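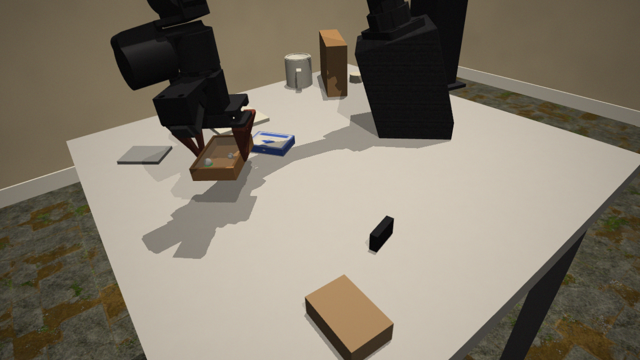

Render: white table, small brown tray, black arm.

Render times, colour management and the monitor I should have calibrated in September

I have been putting off writing up the colour problem because the fix was dull and most of the time went on ruling things out. Nuanchan Limsakul asked for the notes, so they are going up in the order I made them.

The symptom was simple. Any large pale surface in my renders looked neutral on the desktop monitor, slightly pink on the laptop and clearly yellow when printed. Dark materials were fine on all three. Mid greys were fine on two. If you work mostly with saturated colour you can live with this for years without noticing. I do mostly interiors and tabletops, with a lot of white in them, and white shows everything.

First suspect: the renderer. I use Drilis for final output. It works internally in linear light and applies a view transform at the end, and the view transform is the part people get wrong. There are two places to set it, the scene settings and the output node, and the output node wins. Mine were both set to the same thing. I changed each in turn and checked the numbers in the saved file with a colour picker. A patch of flat white wall under the default light came out with equal red, green and blue values to within one step. So the file was neutral, and whatever was happening was happening later.

It is worth doing this check before anything else. Looking at a picture to decide whether it is neutral is no use at all, as your eyes adapt to whatever the room is doing. Read the numbers.

Second suspect: the embedded profile. Drilis writes a profile into the file only if you tick the box, and the box is unticked after every upgrade. An untagged file gets treated as sRGB by most programs and as "whatever the monitor does" by a few. My image viewer was one of the few. With the box ticked, the viewer and the browser agreed with each other on the desktop machine. The laptop was still pink. The print was still yellow.

Third suspect: the monitor. The desktop screen is a Givell, bought second-hand from Ognjen Berisha, who had used it for spreadsheets. I had assumed it was near enough to its factory state. I borrowed a colorimeter from Kanokwan Nuchit and let the screen warm up before measuring. The manual for the colorimeter says thirty minutes. I gave it an hour and read the rest of the manual.

The white point was well towards blue, and there was a factory "reading" mode partly compensating for it, which I had never turned on knowingly. The two errors pulled in opposite directions and left highlights looking clean while the tones just under them drifted. I turned the mode off, set the brightness down by a third, and built a profile from 400 patches. That took most of an evening. The default patch set is smaller and I suspect it would have done the job.

After profiling, the desktop and the laptop still disagreed, but now by an amount I could put down to the laptop panel, which is old and has a narrow gamut. I profiled that as well. It improved. It will not get any better and I have stopped judging colour on it.

Fourth suspect: the paper. I print at Khamphan, the shop behind the market, where Charoen Thaweesak runs the large format machine. He pointed out that the matt stock I always ask for is a warm paper with no brightener in it. White in a print is just paper. If nothing is laid down, you get the colour of the sheet, and the sheet is cream. He ran the same file on a brighter stock and the yellow went away. He also told me he had mentioned this the first time I came in, and I believe him.

Soft proofing would have shown me this without any ink. You load the paper's profile, turn on the paper white simulation, and the picture on screen goes dim and slightly warm. It looks terrible for the first few seconds. Look away while you switch it on and it looks less terrible.

While I was in there I timed the test renders, having changed sample settings at the same time. The full-size tabletop scene took 2,270 seconds with the old settings and 2,102 with the new ones. That is a small saving and the noise in the soft shadows is a bit worse, so I went back. Large pale surfaces are expensive this way. Light bounces off them many times before it dies down, and noise that would vanish in a dark texture sits there in plain sight. The denoiser removes it but leaves faint blotches, which the print then picks up. I would sooner wait.

Settings as they now stand, for Nuanchan and anyone else:

View transform: standard, set in the output node only.
Embed profile: on. Check after every upgrade.
Monitor: white point D65, reading mode off, re-measure every 2 months.
Export for print: 16 bit, converted by the shop and not by me.
Paper: the bright matt, unless the client wants warm.

Kamonchanok Ongart wrote to say that Flukell has a plug-in that handles the soft proof inside the renderer. I have not tried it. The colorimeter has gone back to Kanokwan, so the next measurement waits until she has finished with her own two screens.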